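## Flowers on the Tokstead market: what people buy and why

My project began on a Saturday in March, when I went with my aunt to the market at Tokstead and noticed how long people stood choosing between real bunches and artificial ones. I ended up asking 24 shoppers about it, which took most of the morning and a good deal of tea. 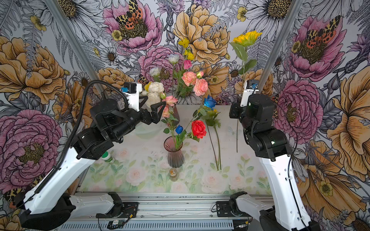

Gerrit Makhubela, who has kept a stall there for years, kindly let me read his sales book - 488 entries, all in pencil! Real flowers sold best before Mother's Day, as I had expected, but the artificial ones hardly changed from week to week. Several shoppers told me they bought them for graves, or for a windowsill where nothing will grow.
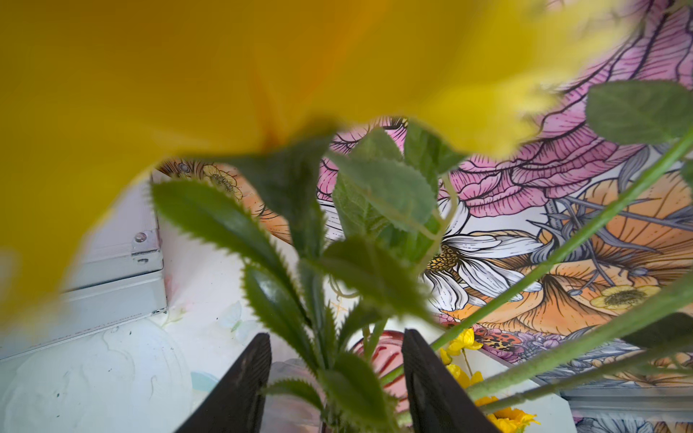 *Fig. 2. Artificial yellow flower with toothed green leaves.*

I had hoped to compare Tokstead with Mollodska, where the market is much bigger, but the bus times were against me. If I did it again I would ask about price first, as people were a little shy of the question by the end.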